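**List:** Flernska Home Kitchen
**From:** G. Þórarinsdóttir
**Date:** 1/20/26
**Subject:** Re: Printed cutting boards, do you cut on the picture?

Dear Paula, dear all,

Thank you for the question. I have waited with my answer until I could look properly at my own board, and then I wrote too much, as usual. I leave Paula's message here for those who joined the list after December.

> **Paula Stanciu wrote:**
>
> Hello everybody,
>
> My sister gave me a plastic cutting board with a cartoon fox on it. It is a very nice fox. My trouble is that I don't want to ruin him with the knife, so I have been cutting on the back side only, and the back side slides on my counter. I have tried a wet cloth under it and it still moves when I cut carrots.
>
> Three things I would like to know from people who own such a board:
>
> 1. Do you cut on the picture?
> 2. Does the rubber around the edge hold dirt? Mine has gone a bit yellow in the corners.
> 3. Has anyone found a good way to get turmeric out of white plastic?
>
> I bought a second board at Lirken as a spare but it is too big for my sink, and they don't take back opened kitchen things.
>
> Thanks,
> Paula

I have a deer where you have a fox. The board is white plastic, with a grey raised rim on all four sides and a long hole near one end to hold it by. On the white side there is a deer with big ears and pink cheeks, and "Deer" is written beside the antlers, in case one would take it for a cow.

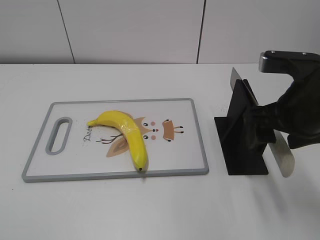 *My deer board, with a banana on it.*

To your first question: yes, I cut on the picture, but only soft things. Bananas, boiled eggs, bread without seeds, cheese of the soft kind, cucumber if I am not in a hurry. With a small knife that is not very sharp you leave almost nothing on the surface. I use the picture side at breakfast, and my grandson asks for it by name. For him the banana must be sliced so that the face of the deer comes out again when he eats. This takes a long time and I do not recommend it on a school morning.

For onions, carrots, meat and everything which needs a real knife, I turn the board over. On my board the other side is plain. I did try pumpkin on the deer side one time in the first year, and there are now two thin lines near the legs. You can feel them with the nail more than you can see them. They bothered me for a week and then I stopped thinking of them.

About the sliding. A wet cloth under the board helps only if the cloth is thin and pressed out very well. If it is thick, the board swims on it. I take an old cotton napkin, wring it hard, and lay it flat with no folds, and I make it smaller than the board so that the rim comes down directly on the counter. Maybe your counter has some oil on it also. Mine had, from the bottle that stands there, and I was blaming the board for it.

For the second question I have more to say. The rim is where I look first when I wash. Paula, I think your yellow corners are old fat which has dried in the place where the rubber meets the plastic. I wrote a short page about this for our list's collection last winter and it was never put up, so I paste it in here with small corrections. If somebody wants to move it to the collection, please do so, and correct my articles at the same time.

---

### Washing a board with a rim
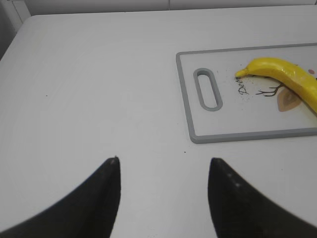 *Reading time: 2 minutes*

A board with a rim has two places where food can stay: the line along the inside of the rim, and the edge of the handle hole, if the hole has the same lining. Most people wash the flat part well and forget these two.

You need warm water, ordinary dish soap, a soft toothbrush you don't use for teeth any more, baking soda, and a dry towel.

Rinse the board first with cold water if you have cut meat or egg. Hot water cooks the egg into the corner and then you will be brushing for a long time.

Put soap on the toothbrush and go along the inside of the rim, all four sides, with small strokes. The corners are rounded on most of these boards, so turn the brush a little as you come to them. Then go through the handle hole from one face, turn the board, and go through it again from the other.

For yellow corners, mix baking soda with a few drops of water until it is like toothpaste. Lay it along the rim and leave it while you have your coffee. Brush and rinse. If the yellow is old, you may have to do this on several evenings. Please don't scrape with a knife point. I did this on my first board, and I lifted the rubber from the plastic, and after that the water went under it each time and it smelled.

Stand the board on its long side to dry, and not against the wall with its whole face. I hang mine by the hole from a hook when I have the hook free. Usually there is a sieve on it.

I don't put this kind of board in the dishwasher. The shop in Nedier told me that it is allowed, but my neighbour's came out bent like a boat, and she can't cut on it without it rocking.

---

Now the turmeric. I have no perfect method, I am sorry. What has worked best for me is to do something the same day. I wash with soap, then I put lemon juice and salt on the spot, and after rinsing I leave the board by a sunny window. In summer the colour goes away in a day or two. At this time of year it goes away very slowly and there is a pale yellow shadow for some weeks. If you like to try soaking, I use 200 ml of white vinegar in the bottom of the sink with enough warm water to cover, but for turmeric this did less than the window. Carrot colour comes off easily with a little cooking oil on paper, before the soap.

I never use bleach on the printed side. I haven't tested it and I don't want to be the person who tests it.

For the big board from Lirken, have you tried to wash it in the bathtub? My mother did all her baking trays there. Or, if you want to give it away, I know that two of us on this list were asking for a large one in the autumn, so write the measurements.

One more thing, as I mentioned bananas. If yours have become too brown for slicing, I have a plain banana loaf that uses 500 g of them, weighed without the skin. It needs no mixer and the mashing can be done with a fork. I will send it in a separate message with its own subject, so that it can be found later.

I would like to hear if someone has replaced the rubber on such a board, or if it can be glued again with something that is safe for food. My first one with the lifted rim is still in the cupboard, under the colander.

With kind regards from a snowy kitchen,
G. Þórarinsdóttir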